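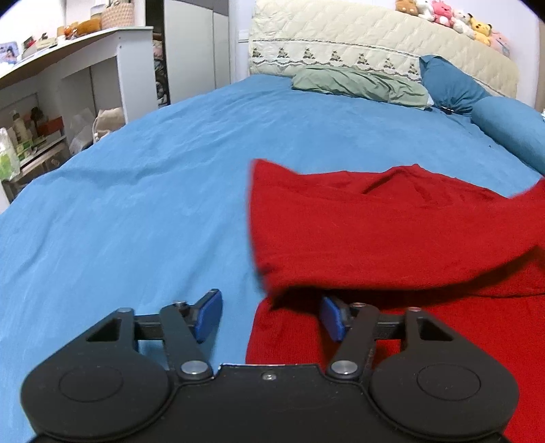
From: Yolotzin Salinas
To: Clotow Allotments list
Subject: Re: [clotow-plots] Water butts and the Pickering Lane tap

Replying to the list as two other people have asked me the same thing.

On Sunday at 18:40, Plot 14 wrote:
> Does anyone know if the tap at the Pickering Lane end is coming back
> on before June? I am carrying cans from the bottom gate, which is
> fine for the beans but I can't see me doing it once the courgettes
> get going. Also, is the hosepipe rule still the same? And did we ever
> hear back about the butts?

The tap is off until the pipe under the path has been replaced. Dranico came to look at it and the split is further along than we thought, nearer the compost bays. They want the path clear for a morning so they can dig. If you have pallets or bags stacked on the left-hand side, please move them on to your own plot by the weekend.

I read the meter when I locked up and it was at 2189. I will read it again after the repair. If it moves while all the taps are shut then there is a second leak, and I would sooner find that out before the path is filled in.

Hosepipes: same rule as last year. You can use one to fill a butt or a tank, but not to water straight on to the ground, and not left running while you go home.

Butts: Tradlow have six left of the 500 litre tanks, second-hand, £20 each without a lid. They held orange juice concentrate and will need rinsing a few times. They won't deliver fewer than four, so I need names before I ring them. So far I have plots 3, 9 and 22. A tank that size needs a level base – slabs or packed hardcore – and it should not go against the shared fence, which is leaning enough already.

Plot 14, you are welcome to dip from my butt by the shed in the meantime. It is more than half full. Please put the board back on top when you've finished, we had a drowned blackbird last summer.

The bottom gate padlock is stiff again. Turn the key left first, then right.

Yolotzin
Plot 11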